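The gripper budget, revised again

June 28, 2021

I priced the Ekico gripper in March and felt very grown-up about it. The quote was $3355, which I typed into the spreadsheet and then closed the spreadsheet, as one does.

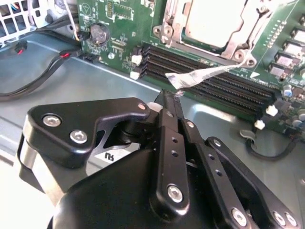 What the quote left out was fingers. The standard set is fine for boxes and hopeless for getting in among memory slots, so the long narrow ones are extra, and they ship from Haworth on a 12 week lead time. Spare finger pads are $56 a pair. I have put down for 2 pairs and expect to be laughed at by September.

Then there's the mounting plate. Windura sells one that fits. Dromitz sells one that fits according to Dromitz. The price gap is big enough that I keep going back to look at the cheap one – I know how this ends and I'm still looking.

Also not in the original plan: old motherboards to practice on, a second power supply, and a proper bench light. I've made a line called "small stuff" and it is now the third biggest line on the sheet. The arm itself stays as it is until next year. Cables I haven't priced yet.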